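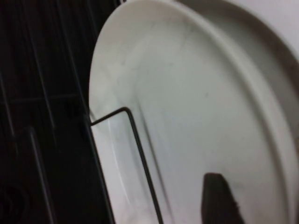
Dishwasher died in November. Not dramatically, just stopped draining, and the bloke who came out said the part was six weeks off and would be $362 before he'd even lifted a screwdriver. So we're washing by hand. Have been for a while now. Some notes, typed fast before school pick-up.

First thing, the rack. We had the old bamboo one from the share house and it had gone black in the joints, smelled like a creek. Binned. The new one is black wire with proper tines and it takes the big white dinner plates standing up, which the bamboo never did, they used to slide forward and take a mug out on the way. Lost two mugs that way. Elsa Nygård up the road has the same rack and has had it for years, so I just copied her. Saved me a Sunday arvo of reading reviews.

Big plates. I love them, I do, but they're a pain. Wide flat rim, dip in the middle, and the little ridge between the two is where the gravy lives. You think it's clean, you stand it up, the light hits it and there's a smear. Back in it goes. I've started running a thumb round that ridge before anything leaves the sink. Fingers are better than eyes for this.

Order I wash in, for what it's worth:

Glasses
Cutlery (soaking in the big jug while I do the glasses)
Small plates and bowls
Big plates
Lunchboxes, which everyone hates
Pots, then whatever came off the barbie

I used to do the plates first as they take up the most room on the bench. Bad idea. Water's grey by the time you get to the glasses and they come up cloudy.

Detergent. Tried three. The Zumanska one from the bulk shop is fine, bit thin, you use twice as much as you think. The Rindex stuff comes in a 600 ml bottle and cuts through lamb fat like nothing else but my hands looked like a lizard's after a week. Gloves fix it but I can't feel the ridge through gloves, see above. So now it's Zumanska for everyday and Rindex for the barbecue plate. Speaking of which, the Grilloria tray says dishwasher safe on the bottom and I'm telling you it was never really coming clean in there. By hand with a bit of bicarb and a good long soak, looks a heap better.

Drying. My mum towel-dried everything, the second it was out of the water, and she'd be horrified, but I'm air drying. Big plates at the back, one slot each. I was jamming two in a slot to fit them all and they stayed wet where they touched. Bowls tipped on a slant at the front, otherwise a puddle sits in the foot and you wear it down your jumper when you put them away.

The one problem is water spots. Our tap water is hard as, and if I leave things overnight there's little marks all over the white stuff. A splash of white vinegar in the rinse water helps. Not a lot, a glug. Ademir Pimentel at work swears by rinsing in water that's nearly too hot to touch so it dries before it can spot, and he's probably right but he's also not paying our gas bill.

Tea towels. We own a ridiculous number and only four of them absorb anything. The rest are souvenirs – Tasmania, a lighthouse, somebody's wedding. The good ones are waffle weave, from Gautam, and they live on the oven door and god help anyone who uses one on the floor.

What I didn't expect is that we're using less stuff. When there was a dishwasher everyone grabbed a clean glass every time they walked past the kitchen. Now the kids have one each and have to rinse it. My youngest has put a sticker on hers. It's coming off a bit but she won't hear of a new one.

Also it's kind of nice?? Twenty minutes after tea with the radio on, window open, no one comes near you in case they get handed a tea towel. I've gotten through most of a podcast series about shipwrecks.

Part is meant to be in next week. Will still get it fixed I reckon, mostly for Christmas when there's a mob here and I am not standing at that sink for three hours in thirty-eight degree heat. But the rack's staying on the bench. Need to work out where the toaster goes now.

Right, bell's in ten minutes, gotta run. If anyone has a trick for getting tea stains off the inside of a thermos pls leave it in the coments.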